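Notes on the Gostia 121 After Its First Season

The Gostia 121 entered my ownership in April with 19 recorded miles on the replacement odometer and no reliable indication of the true figure. The previous keeper, Kiri Doolan of Desdale, supplied a folder of receipts, two keys and a spare clutch cable. I have since ridden the motorcycle for 2,000 miles and am in a position to report on its condition.

Starting from cold requires full choke and patience. Once warm, the engine idles evenly and pulls without complaint up to 46 miles per hour, above which vibration through the footrests becomes tiresome.

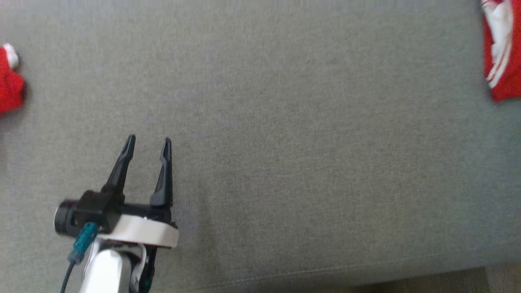
The front brake was the principal concern. New shoes were obtained from Trevaskis and fitted according to the factory manual, although the manual omits the correct order of the washers on the cam spindle. Owners are advised to make a sketch before dismantling. Stopping power is now adequate for country roads — I would not describe it as strong.

Electrical faults have been limited to the rear light, where the ground wire had corroded at the fender. The charging system has given no trouble.

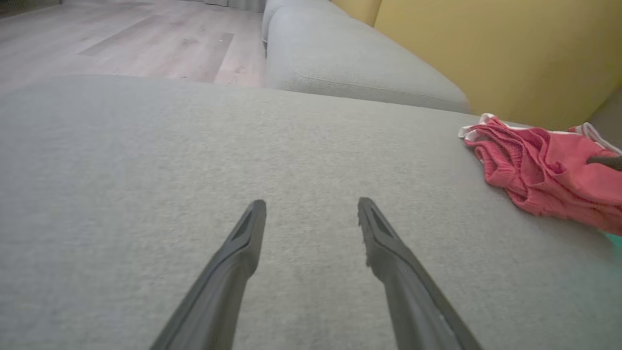

A Hekarel carburetor kit has been ordered for the winter, together with a set of fork seals. The left seal has begun to weep and will not pass another inspection. Readers who hold a parts list for the early model, with the narrow fork yokes, are invited to write to me through the contact page.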